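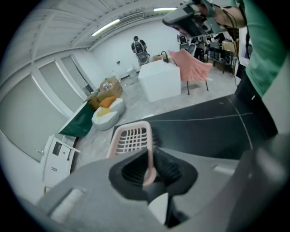
Pandlow software meeting, February
Narville office and call, 9:30 to 10:40

Present: Ivana Carrasco (chair), Đức Đỗ, Rajitha Majumder, Joaquín Ledesma (minutes)
On the call from Lagos: Florencia Olivares

1. Previous minutes
Accepted with one correction. The planner timeout was raised to 4 seconds in the test branch only. It is still 2 seconds on main.

2. Pose tracking
Rajitha went through the tracking losses in the current set. Of 1,241 episodes, 16 have a gap long enough that the interpolator fills it with a straight line. Most are in the basket task, at the point where the tool turns over. She wants the interpolator to stop and write an invalid flag when the gap passes a set limit. Đức asked whether the loader would drop the whole episode in that case. At present it would. Agreed that the loader should split at the flag and keep both halves if they are long enough to train on. The minimum length was left open.

Florencia asked for the raw inertial data to be kept next to the filtered poses. Disk use was discussed. Ivana is fine with it for this set and will look again before the next one.

3. Time sync between left and right tools
Đức found that the two streams are aligned on arrival time and not on capture time. The offset is small when the machine is idle and grows when the encoder is busy. He has a patch that uses the capture stamp from each device. It passes the replay tests except for one, which has the old behavior written into the expected output. Joaquín to regenerate that file once the patch is merged.

4. Planner
Joaquín reported that the collision check treats open grid sides as solid. This is safe but rules out grasps on the rim that people make all the time in the demonstrations. Two options: a finer mesh for thin-walled objects, or a per-object margin in the config. Rajitha prefers the mesh. Ivana is worried about planning time on the Sotport machine. To be measured both ways before deciding.

5. Replay viewer
The viewer crashes on episodes with only one tool stream. Known bug, fix is in review. Florencia would also like the gripper width plotted under the video. Low priority.

6. Release
Version 7 of the loader is held until items 2 and 3 are merged. No change to the file format apart from the new flag.

Actions
Rajitha: invalid flag in interpolator, proposal for gap limit
Đức: loader split, merge capture stamp patch
Joaquín: regenerate replay file, time both collision options
Florencia: review viewer fix
Ivana: disk quota for raw inertial data

Next meeting same time, Rajitha to take minutes.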